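Nermont Neighbors list
August, 7:42 p.m.
Posted by the woman at the end of Nelen Lane

Re: glass patio tables, yes or no?

Oh, I have opinions on this one! I've been meaning to write to the list since the last furniture thread fizzled out, so forgive the length.

Quoting the original so people don't have to scroll back:

> Hi all, we finally have a deck (hooray) and now we need
> something to put on it. I work from home three days a week
> and would love to do it outside while the weather holds. My
> husband wants a round glass table because his parents had
> one. I'm picturing fingerprints and glare and a kid going
> through it. Does anybody here live with one? Also, wicker
> chairs: comfortable for a whole workday or only for
> lemonade? We have 486 dollars left in the deck budget and I
> would like to not spend it twice.

Okay, so, glass. We've had a round one with a dark metal base for 8 years and I would buy it again, with some grumbling. You're right about the glare. From late morning until 2 or so I get the sun bouncing straight up under my chin, and I end up scooting around the table like the hand on a clock (this is the best argument for round, by the way, there's no wrong side to sit on). A cloth helps, but then the wind gets it, and then you buy those little clips, and then you lose the little clips.

Fingerprints, I don't notice them outdoors the way I would inside. Pollen is worse. In spring I wipe it down every morning with a wet rag and a squirt of dish soap, dry it with an old bath towel, done before the coffee's ready. I gave up on window spray, it streaked like crazy in the heat. Check the edge of any used one with your fingertip before you hand over money. If there's a chip, walk away, I don't care how cheap it is. And ask whether it's tempered! Ours has the little stamp in the corner of the glass, well, not corner, you know what I mean, near the rim.

As for kids, mine were 6 and 9 when we got it and the rule was no climbing and no leaning on it with your whole self. We never had an accident. I'd feel different about a toddler, I think, so if yours is tiny maybe listen to your husband next year instead of this year.

Now the wicker. I can do a morning in a wicker armchair, no problem, and by mid-afternoon my back is sending me letters. The rounded backs are lovely for sitting and talking, but when you type you're perched forward and not touching the back at all. A firm cushion behind you fixes most of it. The other thing is arm height. Measure it! Some of them won't slide under the tabletop and then you're reaching for your keyboard like a T. rex. We looked at a set from Iltetti that I adored in the store and the arms hit the glass every single time.

We keep one or two plain chairs out there too, and people hang their stuff on the backs, so I'd say don't bother with a full matching set. With your budget I'd put the most into the table and get the chairs secondhand. Pakzad Salvage, out past the feed store, had patio tables for 120 last time I was in, and they'll deliver if you ask nicely.

Other things from my years of deck office: bring your drink in something heavy, a real mug, because paper cups go flying. Coasters too, the cold drinks leave puddles on glass and the puddle will find your laptop. Run your extension cord along the wall and never across the walkway. And go inside when your laptop gets hot to the touch, mine shut itself off twice one summer before I learned.

A round glass table with wicker chairs and a couple of laptops on it: 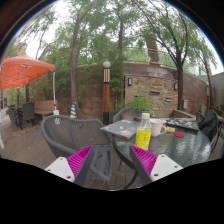 Oh, and felt pads! I forgot felt pads. They're useless outside, they soak up rain and fall off in a week. Get the rubber caps for the chair legs, the kind that push on, and buy a size smaller than you think. They save the deck boards from getting scratched up, and they stop that awful scraping noise when somebody gets up in the middle of your phone call.

If you do decide against glass, write back and tell me what you got. I've got nearly a whole can of deck sealer left over too, first person to email me can come and pick it up.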